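Thu 9 May

Wrist trial, week 8. Moved my afternoon session off the bench and over to the café, same chair height as last time. Forearm ache started later than in March.

Pink mouse and the table it gets used on:

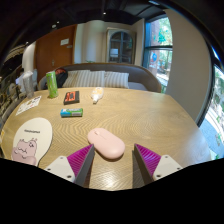
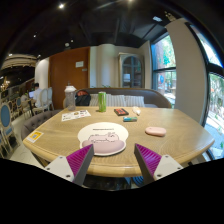 Pointer speed is back to the middle setting. At the fast one I was gripping harder and missing small buttons, 23 misses in a run of 200 clicks. Faith Mrema says she gets the same on the Nirnbridge drawings, so it may be the software.

Still to do:

- repeat the click run left-handed
- ask Dreteo if their logger can go past 3000 events, mine stops there
- stretch breaks: set a timer, I keep forgetting

Ache score at end of day: 2 right, 0 left. Iced it anyway.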